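Search this site Search Go

Course notes, Unit 6: Household manipulation, current state
Instructor: Mpho Engelbrecht

6.1 Scope

A chore is a sequence of contacts with objects the machine did not choose. Navigation and speech are covered in Units 3 and 4. This unit deals with picking up, placing, opening and putting away, at kitchen scale.

6.2 What is solved

Single picks of rigid objects on an open surface are close to routine. In the Munura kitchen set (1,034 trials, one arm, fixed counter) most failures came after the grasp, during transport or release. Shop-floor kitting gives similar results as long as the parts arrive in known bins.

6.3 What is not

a) Tools. A spoon picked up for storage and a spoon picked up for stirring need different grasps. Most policies learn one.
b) Two-arm work. The arms share a workspace, and a planner that treats them separately will stall or collide.
c) Doors and drawers. A small knob leaves little margin for position error.
d) Produce. Size, stiffness and surface vary from piece to piece. Force limits tuned on one fruit bruise the next.

6.4 Simulation

Most training for this unit's tasks is done in rendered kitchens. The lab scene has two arms with fingered hands over a marble counter, a blue tray and a woven placemat each holding a piece of fruit, and a large wooden spoon.
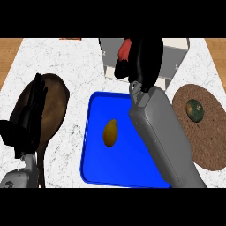
Contact is where simulators are weakest. Friction is set per material, so a glossy skin and a rough mat differ by one number. The Saduvent policy was trained on 1,675 simulated episodes and tested on 178 physical ones; report the two success rates separately in your write-up.

6.5 Reading

Olatunji, notes on bimanual planning, sections 1 and 2. Skip the appendix.

2 comments

wusen: Is 6.3(c) on the May test?

O. Olatunji: Section 2 of my notes has a sign error in the wrist frame. Corrected copy is in the course folder.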